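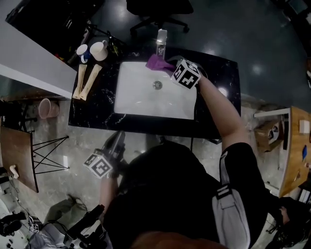 Issue 25, p. 8

Wiping Down a White Sink Set in a Black Marble Counter

A white basin and a black counter show opposite kinds of dirt. The basin shows tea stains and gray metal marks. The counter shows lime, dried soap and every streak the cloth leaves behind. Treat them as two jobs and do the basin first.

What you need

Two soft cloths, one for the basin and one for the stone
Dish soap
A pH-neutral stone cleaner (we use Tolus, diluted as the label says)
A soft toothbrush
A dry towel
A bucket for used cloths

Keep vinegar, lemon and descaling sprays off the counter. Marble is calcium carbonate and acid etches it. The damage appears as a dull patch that no amount of wiping removes. On black stone the patch is visible from across the room.

1. Clear the working area

Move mugs and wooden utensils to one end of the counter, well back from the basin. Small bottles can go behind them. Lift items to move them. Grit under a mug base will scratch a polished surface.

2. Wash the basin

Wet the first cloth, add a few drops of dish soap and work from the walls down to the drain. Go over the drain ring with the toothbrush. Tea stains usually lift with a paste of baking soda and water left on for 25 minutes. Rinse with the faucet at low flow so that the paste does not splash onto the stone.

3. Wipe the back rim

The strip between the basin and the faucet is where most of the lime forms. Water runs down the spout, collects at the base and dries there. Fold the damp cloth to the width of the rim and pull it along in one direction, then bunch it up and press it into the corner where the rim meets the counter. Repeat on both sides of the faucet. Rinse the cloth when it starts to drag.

4. Dry the faucet

Chrome needs water and a dry towel – nothing abrasive. Start at the top of the spout and finish at the base.

5. Clean the counter

Change to the second cloth. Apply the stone cleaner to the cloth and wipe in straight, overlapping passes from the back edge to the front. Follow with the towel before the surface air-dries. Check the result from a low angle against the light, where any remaining film will show up gray.

Polishing pads

If the finish has gone dull from wear, a 4000 grit pad used wet will bring back some gloss on a small area. Test it near the wall. Etching deeper than that is a job for a stone shop.

Frequency

Rim and faucet daily, basin every second day, counter after each use. Reseal the stone once a year – ours is done in December.

Text: Bergþóra Hviid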